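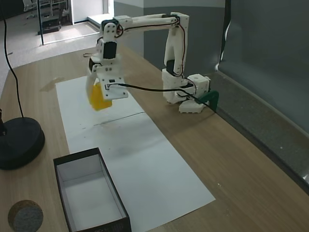 A long sheet of white paper laid out on a wooden tabletop.

Filed under: Home & Craft

The paper that outlasts the wall

Lining paper is the cheapest roll in the decorating aisle, and Imogen Cheetham has built a small business on it. She prints wallpaper by hand in a former dairy, 11 patterns in all, and tests each one on lining paper first.

"It takes ink badly, so it shows you every mistake," she says. Her oldest test pieces date from her first January in the building and are still pinned up in the corridor.

Good printing stock costs far more. Cheetham buys hers from Guérin, a mill that sells in lots of 700 sheets – more than she can store, so she splits each order with a bookbinder, Thierry Moulin. He keeps the offcuts for endpapers.

Orders come mostly from people doing up one room. Hallways are popular. Ceilings are not, and she charges extra for them.

Comments

Refugio G.: Does she sell the test pieces?

Citlali Quintero: We have her fern pattern in the bathroom. No peeling so far.

More in Home & Craft
Repairing a sash window
Which glue for which paper
A beginner's guide to lino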